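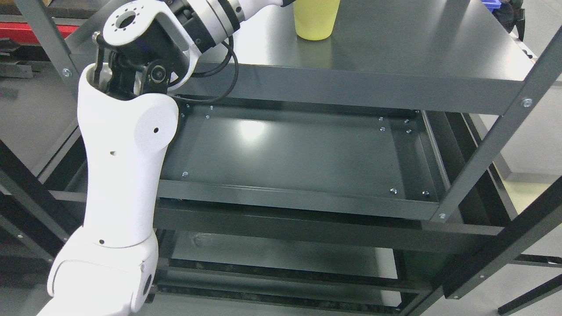 Priver opened its doors for an afternoon in May, and I came home with a full notebook! The whole place is given over to gathering examples for a learning system called Louro. Someone guides the arm through a small job, every movement is saved, and then they do it again – and again.

The day I went it was shelf work with a plastic cup. Nabila Radwan, who showed us round, said they had 2347 good runs so far and another 916 waiting to be checked. Bad runs are kept too, in a pile of their own, which I loved.

Two of us got a turn at guiding. My first try was hopeless (I went far too fast) but the second one was saved, so the count went up by one thanks to me! Next they want to try the same job with Elis, the newer controls. I've already asked if I can come back.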